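# A table top worth keeping

Ezequiel Cifuentes bought his dining table second-hand for $69, which was less than he paid for the ute hire to get it home. It had been sitting in a garage in Bellamy under a stack of paint tins, and the seller wanted it gone by Wednesday.

Pale timber tables like his are everywhere now. They turn up at council clean-ups, in share houses and on the footpath out the front of units, and most of them have a few good years left. What lets them down is the top. People wipe them with whatever is under the sink, put hot mugs straight down and drag the fruit bowl across the same spot every morning.

Cifuentes repairs furniture from a shed in Wurnolo and gets asked about tops more than anything else. His first question is always whether the surface is solid or veneer. Veneer is a thin sheet of real timber glued over something cheaper, and it will not forgive a belt sander.

"I've seen a bloke go through the face in two passes," he says. "Then you're looking at chipboard and there's no getting it back."

The edge is the place to check. On a solid board the grain carries over the side and shows up again as end grain. On veneer there is usually a strip of edging, and a fine line where it meets the top. Grain is less of a giveaway. The tall arched loops known as cathedral grain come from the way a log is sliced, and they turn up in both.
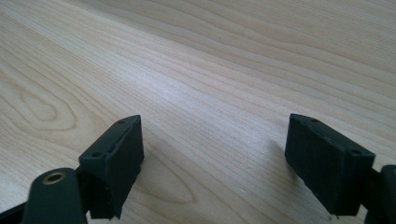

Light is the other thing he goes by. He looks along a top from low down, late in the afternoon if he can, with a window at the far end. Rings and scratches that can't be seen from standing height show up in the glare. So do the dull patches where the finish has worn thin — nearly always where somebody sits.

For a top in fair condition he does very little. He washes it with a well-wrung cloth and a drop of dish soap, dries it straight away and leaves it overnight. White rings often sit in the finish and can be eased out with a soft cloth and a little oil. Black marks have usually gone into the timber itself, and he tends to leave those alone on veneer.

If it needs more, he sands by hand with fine paper, always with the grain, and stops early. Then he puts on 2 thin coats of a clear water-based finish. Oil-based products will yellow a blonde timber, sometimes within a year. That suits some people, but it's a nasty surprise if the chairs are meant to match.

His own table took a weekend in March. There is still a mark at one end from a paint tin, and he puts the bread board over it. Six people can sit there if nobody minds elbows, and the kids do their homework on it with a sheet of felt underneath — a rule that is followed most of the time.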